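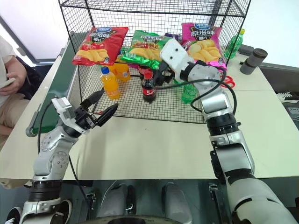
Is the Pastmont hardcover worth it if I already own the single issues?

Posted by inkwell_dropout, 2021-04-17

I have the full run of Jurkau in singles, bagged, decent shape, one of them with a creased corner. Pastmont is now taking preorders for a collected hardcover at 200 dollars, "remastered," with new lettering and 30 pages of extras. The store page shows the cover and nothing else. No sample spreads, no paper stock, no word on who did the remastering.

Every time a small press says "remastered" I end up with the same files printed darker. Has anyone here bought one of their earlier hardcovers? I'd like to know what I'm paying for before the window closes in June. Please don't tell me it will go up in value.

gutterspace

I bought their Millar collection and I'd call it mixed. The binding is sewn and it opens flat, so the double-page spreads read fine. The recoloring is another matter. Night scenes that had some blue in the singles went to mud, and two pages were printed in the wrong order. I wrote to them and got a PDF of the correct pages, which I guess is a kind of answer.

The extras were mostly pencils I'd already seen on the artist's blog, plus a script for issue 2 with the margins so wide it ate up half the section. If the 30 pages are what's tempting you, ask them for a contents list in writing. I did that for the Imai book, they wouldn't send one, and I kept my money.

I can't speak to the Jurkau book itself. It may be better. Different colorist, as far as I know.

panel_beater88

just get it lol, print run is only 200 copies and it WILL sell out. singles fall apart anyway

inkwell_dropout

Thanks, gutterspace. I've emailed them about the contents and the paper. The print run doesn't move me much — the Millar one was "limited" too and it's still in stock at my local shop with a discount sticker on it. If they send anything useful I'll post it under this.

gutterspace

Ask about the lettering while you're at it. On mine they swapped the hand lettering for a font and the balloons didn't get resized to match.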